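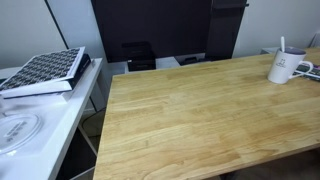 The mug in its natural habitat, back corner, spoon included.

So I finally oiled the big table! If you've been reading this blog for a while you'll know I've been threatening to do it since winter, and every time I sat down to write I'd see that dull patch near the front edge and promise myself next weekend. Well, May arrived, the windows could stay open all evening, and I ran out of excuses.

A little background for newer readers. The table is butcher block, lots of long narrow strips glued up side by side, and it's the pale honey kind that I love and that shows absolutely everything. Coffee rings, pencil, the bottom of a wet plant pot (sorry, Afroza, I know it was you). I picked it over a darker one because the room is all black and gray gear and white side tables, and I wanted one thing in there that looked like it used to be a tree.

Takumi Fukuda, who has much more patience with wood than I do, told me to clear the entire top before I started, and I mean entire. Mug, keyboard, the pile of mail, everything off and onto the floor. I did a light sand by hand with the grain, wiped it down with a barely damp rag, and then left it alone for 60 minutes while I made lunch and ate it standing up. After that came the oil. I used a tin from Flinau that Sidra Siddiqui had left over from her kitchen counters, and it smells a bit like walnuts and a bit like a shoe store. You put it on thin. Thinner than that! I went too heavy on the first coat and had to chase sticky puddles with an old T-shirt.

You let each coat sit for 15 minutes, buff it off, and wait overnight. I did three coats over three evenings and worked on my lap in between, which my back would like to file a complaint about.
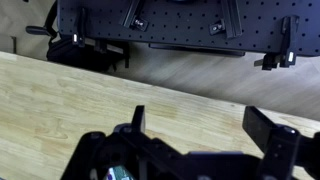
What surprised me is how much more of the grain shows now. There are faint knots I'd never noticed in years of leaning on the thing, and the streaks between the strips came up a shade darker. I keep tilting my head to catch the soft shine when the light comes in low. Brock Marchand came by and said it looked the same as before, but Brock also didn't notice when I painted the hallway.

Now, the rules. I decided that a freshly oiled table deserves better habits, so I wrote myself a short list and stuck it inside the cabinet door. No plant pots. Mail goes straight to the side table. No parking boxes on the wood "just for tonight." The only permanent resident is the white mug, because I've had it forever, the lavender inside makes me happy every single morning, and I refuse to drink tea out of anything else. The spoon lives in it too. My mother finds this upsetting.

I did try coasters. I bought a set of cork ones from Awan and they're perfectly nice, except the mug sticks to them and then lets go halfway to my mouth, so I've lost two sips of tea and one clean shirt. Bushra Chaudhry swears by felt. If you have an opinion on felt, please put it in the comments, I am in deep on this now.

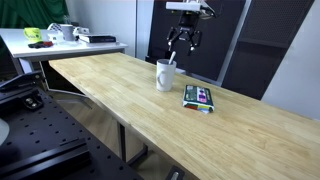 The list lasted nearly 60 hours, by the way. There's already a little box on the table again, the dark green one with all the bright patches of color, right next to the mug. In my defense it's small and it's pretty. And the white desk is now carrying everything I evicted, so I've really just moved the problem across the room: cups, packaging, the black book I was supposed to finish last month. That's the next project, I guess. White surfaces at least don't need oil, only a sponge and some willpower.

A few people asked after my last post whether I'd do hardwax instead next time. Maybe? Takumi says it holds up better against hot drinks, but you can't touch up one spot as easily, and I'm a one-spot kind of person. For now I've kept the rest of the tin and the good rag (hang your oily rags up flat to dry outside, please, don't ball them up in the trash!) and I'll give the top another thin coat in the fall.

Oh, and the yellow-green mug is still on the white desk. I haven't decided if it gets to come over.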